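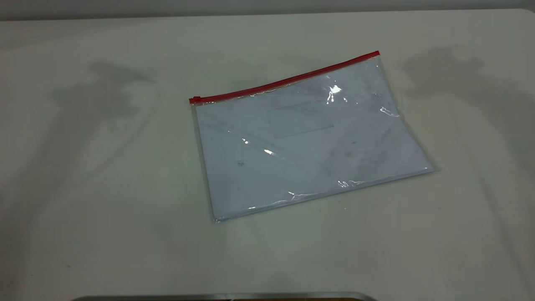

1/ 访学申请这件事,我终于可以坐下来慢慢讲了

首页 | 动态 | 长帖 | 收藏 | 关于我

拖了好久,今天(2022年1月20日,星期四)改完最后一份学生作业,泡了壶茶,想着再不写又要开学了。去年有好几位同行私信问我,小学校的语言老师到底能不能申请到出国访学的经费,我每次都回得很潦草,心里一直过意不去,所以这次开个长帖,想到哪儿说到哪儿,大家多包涵。

2/ 先说背景

我在一所很小的学院教二语写作,系里连我4个人,课排得满满的,平时谈不上什么科研条件。我做的题目是双语家庭的孩子怎么学写议论文,听着挺窄的,可我自己喜欢得不得了(学生们大概都听烦了)。想去的地方是威尔士西边,那里有一批双语学校,老师们带孩子写作的办法很有意思,我读过他们内部的教学笔记以后就一直惦记着。

3/ 钱从哪里来

我申请的是 Rostier 访学基金,名气不大,胜在不要求你有多漂亮的发表记录,看重的是你回来以后打算怎么教。我们学院自己另外有一笔小额科研补助,500镑,说多不多,买火车票和复印材料倒是正好。两边可以同时申请,只是要在表上互相写明,这一点我第一次填的时候漏了,被退回来重填,白白紧张了一个周末。

4/ 邀请信

这是我最想多说两句的一步。邀请信千万别留到最后!我是五月就给 Sioned Rowlands 老师写了第一封邮件,那时候连题目都没完全定下来,只是老老实实讲了自己在教什么、读了她的什么东西、想去课堂里看什么。她隔了好些天才回,回得却特别长,还顺手指出我对当地课程安排理解错了一个地方。后来我的研究计划有一半都是顺着她那封信改出来的。所以不要怕题目不成熟,人家见过的半成品多着呢。

5/ 研究计划怎么写

我第一稿写得像学位论文的绪论,文献堆了好几页,自己读着都犯困。后来请隔壁教历史的同事看,她用铅笔在第二页边上写了一句“所以你每天早上起来要做什么?”,我对着这句话发了半天呆。第二稿就从这里重写:哪几周听课,哪几周访谈老师,学生作文怎么征得家长同意,收上来以后怎么编码。评审后来给的意见里,夸的也是这一部分。

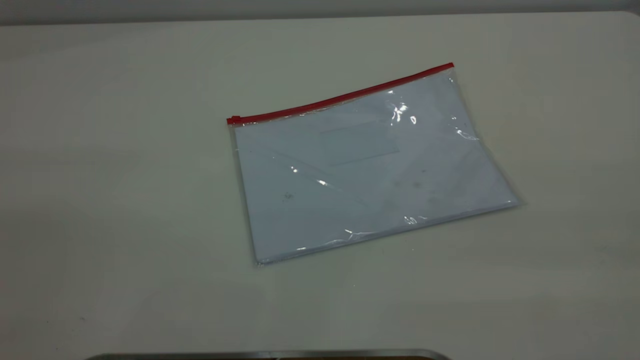 6/ 编码和样本

有朋友问样本要多大才像样。我计划里写的是123篇学生作文,来自同一个年级的两次写作任务,每篇都由我和当地一位老师分别标一遍,再坐下来对。这个数目放到大项目里不算什么,可我一个人在一个学期里读完、标完、再写出东西来,已经是极限了。宁可小一点,把每一篇都读熟,你在面试时才讲得出具体的句子来。

7/ 面试

线上进行,29分钟,比我想的短,所以开场白别准备太长。三位评审里有一位完全不是语言学方向,问的问题反而最难:“孩子们自己从这项研究里得到什么?”我当时答得磕磕巴巴,说会把标注结果整理成给老师用的反馈范例,回来再给我们这边的师范生开一门工作坊。要是你也准备申请,这个问题请一定提前想一想,跟家里人讲一遍,讲到他们听得懂为止。

8/ 结果和之后的安排

录取通知是在超市排队的时候看到的,我站在那儿把邮件读了三遍,后面的阿姨催我往前走,哈哈。现在定下来是五月出发,伦理审查的材料还差家长同意书的威尔士语版本,Sioned 老师答应帮我校对。课由两位同事分着代,我欠她们好大一个人情,回来要请吃饭的。

9/ 几个零碎问题一起回了

推荐信要两封,一封必须是本校的。语言成绩不用交,但面试全程英语。可以带家属,不过经费只管申请人自己。没有博士学位能不能申请?章程里没写不能,我同一批里就有一位中学老师。至于年龄,表上压根没有这一栏,放心。

10/ 还有想问的就留在下面吧,我批作业间隙会来看,回得慢请别见怪。等到了那边,我打算每隔一两周写一点听课的见闻,尤其是他们怎么教孩子写“反对意见”那一段,我们这边的学生最怕这个,每次都用一句“有人可能不同意”就打发过去了。

转发 29 评论 4 收藏

联系作者 | 版权归作者所有,转载请先留言 | 返回顶部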